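Ticket: Borix calf feeder, station 2 not dosing powder
Site: Skindov, calf barn
Opened by: Ineke Coppens
Opened: Thu 17 October
Status: open, waiting on part

First note
Station 2 mixes water only. Calves drink it, come out, go straight back in and bawl. Station 1 fine. Screen says "powder OK", which it is not. Hopper full, same pallet of milk replacer as last week. Feeding the group by bucket for now.

Tried so far
- power off at the wall, wait, on again. No change
- opened hopper, no bridging. Broke up the crust by hand anyway
- cleaned the outlet, bit of caked powder on the lip, not enough to block it
- calibration run, bag under the outlet, weighed it. First run OK, second run half, third run nothing

So the auger turns and then it doesnt. Motor hums the whole time.

Reply, Halás service desk
Hi Ineke, sounds like the coupling between motor and auger. Pull the pin and check if it's worn oval. Also check the heater strip at the outlet. If that's cold you get damp powder and the auger works too hard. Which software version is on it?

Ineke
Version is 3.4. Heater strip is warm. Will pull the pin after evening feeding, cant do it now, calves all over me.

Ineke, later
Pin out. Yes oval. Coupling is worn as well, plastic is chewed on one side. Auger turns freely by hand so nothing jammed behind it. Put the old pin back turned a quarter, dosing again but I don't trust it. Calibration came out low 3 times in a row, then right.

Also the alarm. Why does it say powder OK when there's no powder coming? Three calves in that pen had loose dung this morning and I only looked at the feeder becuase of the noise. Needs an answer, separate from the part.

Halás service desk
Sensor only reads hopper level, it doesn't see what comes out. You can set a drinking-speed warning per calf, menu is under Animals, Alerts. Not the same thing, but it would have flagged the group sooner. Will pass the alarm question on to Borix. Coupling and pin are not in our van, coming from the Prisonmont depot.

Ineke
Warning set on both stations. Please send 2 pins, I want a spare on the shelf. Station 1 is the same age so check that coupling too when you're here. Not Monday, vet's in for dehorning.

Station 2 still running on the old pin, I do a bag test before every feeding and write it on the door. Will add the weights here tonight if I get to it. Leave ticket open pls.

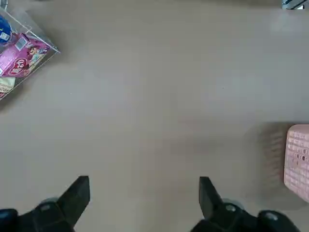
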